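Wirnora ends perimeter sprays in Flisamville warehouse contract

2021-06-10

Pest control contractor Wirnora has replaced scheduled perimeter spraying with station-based monitoring at the Lacerda storage park in Flisamville. The change took effect in April and covers 19 buildings, including two food-grade units and a packaging hall.

Under the previous contract, exterior walls were treated once a month whether or not insects or rodents had been recorded. The new plan requires a finding before any product is applied. A finding is defined as a capture, fresh droppings, gnaw marks or a confirmed sighting by site staff. Treatment is then limited to the affected bay and the bays on either side of it.

Wirnora has installed 700 monitoring points across the park. Most are glue boards placed along interior walls and behind racking. Another 55 are locked rodent stations fixed to the ground outside loading doors, and these are checked every two weeks. Pheromone traps for stored-product moths hang in the food-grade units only, and their lures are changed on a separate schedule. 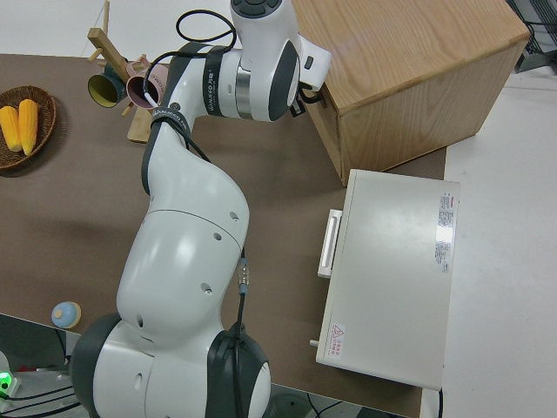 Station placement inside the buildings follows the layout of fixed equipment, with extra points set where cables, floor channels or wall openings give cockroaches and mice a covered route. Technicians also record gaps on machinery and work surfaces that can hold crumbs or dust. On a white robot arm mounted over a brown tabletop, for example, the places to check with a flashlight are the edges of the dark covers on the base joint, the small screw holes along the lower segment and the black bands around the wrist and just below it. No spray or dust is permitted on equipment of this type. Gel bait may be used under benches, in closed holders, after the tenant has signed for it.

Readings are entered in Tellirura, a logging program that assigns each station a number and a service history. A station with captures on two visits in a row is flagged, and the contractor must inspect within 100 feet of it for entry points. Door sweeps, pipe collars and damaged vent screens are reported to the landlord - repairs are not part of the pest contract.

Tenants keep responsibility for waste storage and for moving pallets at least 18 inches from the wall before each visit. Stations that cannot be reached are logged as missed and are not revisited until the next scheduled round. Service reports are available from the site office on request.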